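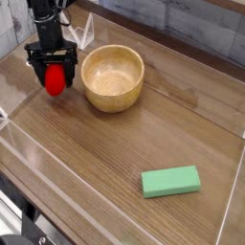
Rogelio Baluyot wrote after last year's report that we had skipped the top floor of the Sison mill at Storkville and missed the best part of the building. We went up first this time, and he was right. The old drying loft runs the full length of the mill, with louvered windows down both sides and most of the original floorboards. The January open day is the only time it is unlocked.

The mill turned out blankets until the last owners moved the looms to Gisunik. It stood empty for 16 years before the roof was repaired. Doors opened at 10 in the morning and there was already a line along the canal wall, so come early if you want a place on the boiler house tour. Each tour takes 13 people.

The boiler house is worth the wait. Our guide had worked out from the coal books that the mill burned 2,383 tons in its busiest year, all of it brought by barge. The coal chute is still there, and so is the iron door where the ash was raked out. The chimney is fenced off while the brickwork is being repointed – you can see the lower part from the yard. 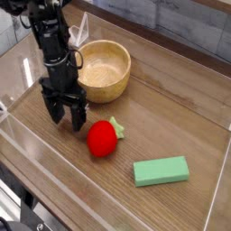

Red plush strawberry and wooden tray, Storkville open day.

The ground floor has been cleared and painted white. I liked it less than the loft, and the new lighting is harsh, but the cast iron columns look good. Coffee and soup were sold by the side entrance. The soup ran out before one.

Getting there is simple enough. The bus from Skarnotstead stops at the bridge, and from there it is a short walk on a level path. Parking in the yard is for permit holders only. The stairs to the loft are steep and there is no elevator yet.
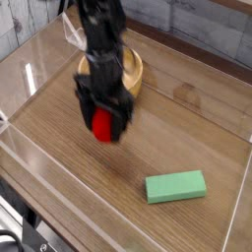
One reader asks if the loft stairs have a handrail on both sides, as her father would like to see the louvers again. They have one on the left going up, and a rope on the right for the last flight. The guides are happy to let people take their time.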